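Cleaning hand-held gripper demos before you train - quick how-to

14 shares | 6 comments

Writing this up fast because three people asked for it in February and I keep pasting the same message. It's how we filter two-handed demos for the Lundwood tasks (lidded boxes, tins, small stuff on a table) before anything goes near training. Assumes you already have synced left/right grip poses, jaw width and head view. If you don't, go fix that first, none of this will help.

Short version of the result. Raw pile was 1,580 demos. Policy trained on all of it was shaky at the lid. Same policy, same settings, trained after the cuts below - noticeably steadier, and it stopped hovering over the box before commiting. Smaller set, better behavior. Ablation is in the Olard notes.

Step 1. Trim the ends. Everyone idles at the start and wanders at the end. Cut until either hand moves faster than your speed threshold, then keep 40 frames of lead-in. Don't trim to zero, the policy needs to see a bit of approach from rest. Same at the tail, after the last jaw opening.

Step 2. Check tracking on both hands seperately. Not the average! A good right hand hides a bad left one. Plot position jumps frame to frame for each grip. Any jump bigger than a hand could physically do, flag it. Short gaps you can interpolate. Long ones, drop the demo.

Step 3. Tag phases. We use 4: reach, grasp, carry, release. Jaw width plus height over the table gets you most of the way, then fix by hand. Boring. Do it anyway, step 5 depends on it.

Step 4. Look at the start layout. First head view of every demo, contact sheet, scroll through. You want the box and the object in varied spots, and you want the lid state to match the task label. Box and tin tasks especially - a lid labeled closed when it's open will wreck the first phase.
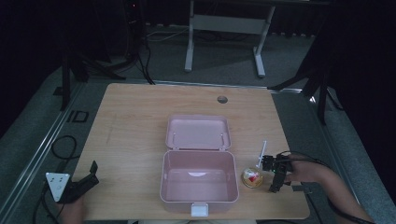
Wiesława Chmielewska thinks step 4 is where most of the gain comes from, and that we'd see nearly the same curve if we skipped the phase tags altogether. She reran it on the Metcombe split with layout filtering only and the lid errors dropped almost as far. I'm not convinced, her split has far fewer two-hand carries, but it's a fair point and if you're short on time do 4 before 3.

Step 5. Drop hesitations. Within each phase, find stretches where both hands sit still with the jaws unchanged. One pause is fine. If a demo has more than 2 in the same phase, out. This is the cut that killed the hovering for us, or I think so (see above).

Step 6. Rebalance. After all that your left-hand-leads demos will probably be thin. Sample them up, don't go mirror the data - the mirrored head view has the lid opening on the wrong side for some layouts and the policy gets confused. Afonso lost a week to this.

Step 7. Retrain from scratch. No fine-tuning from the dirty checkpoint, it remembers the pauses.

Things that went wrong for us:
- speed threshold set once for everybody. Slow careful operators got trimmed to nothing. Set it per operator.
- jaw width drift between sessions. Re-zero at the start of each one.
- filtering the test demos too. Don't. Leave them ugly.

Script is in the Vilela folder, ask Mariama Quansah for access. Config names are a mess, will rename when I get a minute.

6 comments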